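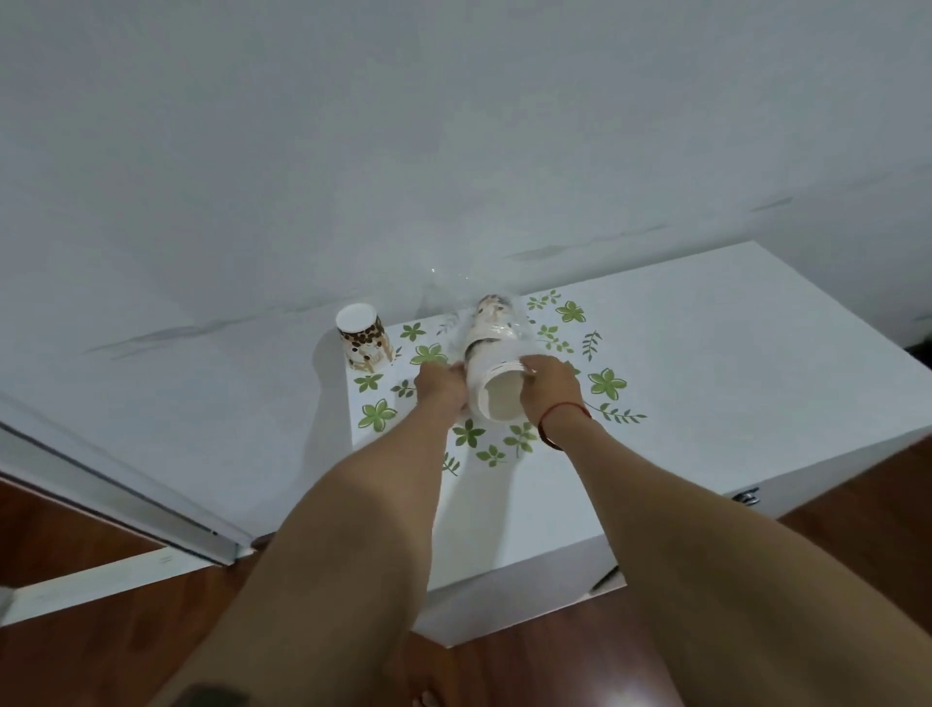

3.2 Wall marking in shared break areas

Figure 4. Wall surface behind a white cabinet top, with faint dark smudges and scuff marks just above the level of the top.

We surveyed 89 wall sections in the two Skultley buildings, all painted with the same white interior paint. Each section was scored from 0 (no marks) to 8 (marks over the full width) by two raters, Natsumi Iwasaki and Brijesh Semwal, who worked separately. Where their scores differed by more than one point, a third rater scored the section again.

Walls behind furniture had higher scores than open walls of the same age. Most of the marking was found in a narrow band at or just above the height of the furniture (Figure 4). Corridor walls showed a different pattern, with marks spread over a wider range of heights and heavier near door frames. Window walls scored lowest in both buildings.

Age of paint explained less of the difference than we expected. In the Sekiguchi wing, 14 sections had been repainted in January, and nine of these already scored 3 or higher at the time of the survey. Older sections in low-traffic rooms often scored 1 or 2. Tamura and Yagi reported a similar result for school hallways, although they used a five-point scale and the scores cannot be compared directly.

Cleaning records were available for one building only. They list the date and the room but do not say which walls were wiped, so we did not use cleaning as a variable in the model described in Section 3.3. Room type, furniture contact and months since painting were kept.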